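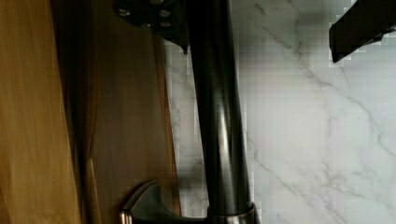
Home | Posts | Kitchen diary | Kit list | About

Teaching with my hands full

Shares 85 | Comments 4

I have been wanting to write this one up for weeks, and now that my wrists have stopped aching I have run out of excuses. We are deep into the Punura kitchen set, which is our name for a long list of small counter jobs that a robot arm ought to be able to do after being shown how by a person. Fetch a thing, put a thing on the board, take it off again, drop something in the bin, pull something out of the bin. Dull jobs if you are a human with two hands and a cup of tea. Completely absorbing if you are trying to do them through somebody else's arm!

I do the showing in 2 ways. One is by hand, where the arm goes slack enough for me to take hold of it and move it through the job myself, and it records where every joint went. The other is by remote control, with a handheld controller that passes my movements on to the arm through a bit of software called Gebru. I started the project sure that by hand would win. You are right there, you can feel the weight of the thing, and if you bump the counter you know it before the arm does.

I've changed my mind, mostly. Pushing an arm about is lovely for big slow movements and horrid for small fussy ones. You brace your feet, you lean, you get the fingers nearly where you want them, and then the whole lot sails past the spot by a thumb's width because you were pushing from the elbow. And your own hands get into the wrist camera view, so the recording is full of sleeves. With the controller I can stand back, breathe and make a tiny turn of the wrist that really is tiny on the other end.

The catch with remote control is that you lose touch. I mean that plainly: you can't feel anything. The first afternoon I kept pressing the fingers down into things, waiting for my hand to tell me I had arrived, and of course my hand had nothing to say. You have to learn to arrive with your eyes. I watch the gap under the fingertips now, and the shadow under the gap, and I slow down far sooner than feels natural.

The cutting board turned out to be my best teacher for this. It is dark wood with a groove running all the way round, lying at a slight angle on the marble, and there is just enough of a step between board and worktop to catch you out. If you judge your height by the board and then drift off the side, you are hanging in the air and the grab misses. Judge it by the marble and drift the other way, and you get a nasty little knock. I did both many times on my first morning. I now come in high, pause, settle over the thing I want, and only then go down. Hover, settle, drop. I mutter it under my breath.

The rolling pin is the other one I am fond of. It stands in the big black bin, leaning over at a slant with one handle sticking out over the rim, and the job is to get hold of it and lift it clear. A person would simply grab it. With two straight fingers you have to think about which way the pin is lying and turn the wrist to match, or it rolls out of your grip before you have lifted it at all. I tried it by hand first and I was hopeless. On the controller I found that if I let the pin slide along the rim a little, the bin does half the work for me. I was so pleased with that I did a small dance.

Here's the thing I most want to pass on to anybody starting out. The robot is learning from all of it, the dithering included. If I stop in mid-air to wonder what to do next, that pause goes into the recording, and after enough of them the arm starts to stop in mid-air too, with every sign of deep thought. It's very funny the first time. So I plan the whole move before I press record, and I walk it through once with my own hand, like someone practising a golf swing at a bus stop.

You do want some variety, though. My early recordings were all so alike that the arm learned one single road to the board and fell to bits if anything sat a bit to the left. Now I shift things between goes. I start the arm from a new spot, I swing the board round a touch, I leave more clutter on the counter and less tidying for later (this part comes easily to me). I also record a few where I begin badly on purpose and then put it right, so that it has seen a way back from a mess. Those recoveries have done more for us than another pile of perfect ones would have.

I keep the sessions short. After 14 goes in a row I get sloppy, and the sloppiness is hard to spot from inside. Last Thursday I pushed on past supper and had to throw away most of what I did, which served me right. We have 814 good recordings in the set now, and I know which of them were made when I was hungry.
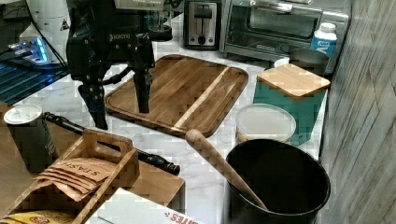 Skosuton has been reading drafts of this and reckons I am being unfair to teaching by hand: that it's still the quickest way for a beginner to understand what an arm can and can't reach, and that an hour of pushing one about ought to come before anyone is let near a controller. I've come round to that. My feel for where the elbow goes did come from those heavy early mornings, and I lean on it every time I use Gebru. So perhaps start by hand, learn the shape of the thing, then step back.

Next on my list is pouring, which frightens me. I'll begin with dry rice, and a towel.

A few small notes, as people asked after the last post:

Put your controller down between goes. I held mine all day at first and my thumb went numb.

Stand where you can see the gap under the fingers. I moved my spot several times before I found one that worked for both the board and the bin, and then I put tape on the floor.

Write a line after every session while you remember it. Mine say things like "too fast near the rim" and "good turns, lazy lifts". They are more use to me than the charts.

Say the job out loud before you start it. If you can't say it in one breath it is probably two jobs, and the arm will thank you for splitting them.

4 comments

Julto
The bit about pauses is so true. Ours picked up a habit of dipping twice before every grab and we couldn't think where it came from, until I watched my own recordings back. It was me. I dip twice!

mossy_kettle
Do you throw away the ones where you drop something? I've been keeping mine if I pick it up again afterwards, but I'm not sure I should.

Reply from the author
Keep them if the pick-up is clean, I'd say. I bin the ones where I chase the thing across the counter, as there's nothing in there I want copied. And Julto, I am delighted by the double dip, please don't ever fix it.

tin_whistle
Would love a post on the pouring when you get to it. Rice is a wise choice. I began with lentils and I am still finding them.

Share this post | Older: Sorting spoons | Back to top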